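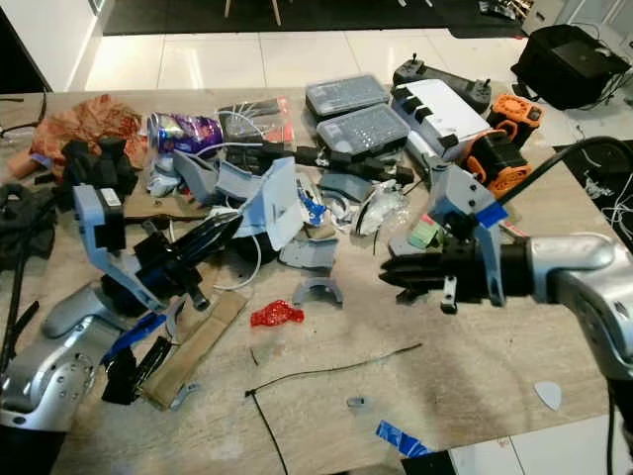

Issue 36, p. 57

Bench storage, quick one. By Lợi Doãn

Bought 2 small-parts cases from Guerreiro back in August, the Gulleo model. Gray see-through plastic, rows inside for bits and little parts. They live at the back of the bench. Everything in front of them is, well, the bench. Printed housings, cables, snack wrappers, a paper bag I keep meaning to toss.

Good stuff first. You can tell what's inside without opening the lid, mostly. Smaller bits stay in their own row when I carry the case flat. Tip it sideways and they wander. Latch is stiff, needs a thumbnail. Got better after a month or so.

Bad stuff. Dividers don't come out. Anything longer than a finger won't fit, so wires still end up in a clear plastic bag next to whatever I'm working on. The gray tint makes black screws hard to find at night. And $39 each is alot for plastic. Shipping from Tunance was slow too, box showed up dented, cases fine.

Would I get a third? Probaly yes, if it's on sale. For bits only. Bigger printed parts need a tray, looking at the Grevico one next.

Four out of five. Lost one for the latch.

We use cookies to remember your settings. Accept | Manage

Contact | © 2025 | Back to top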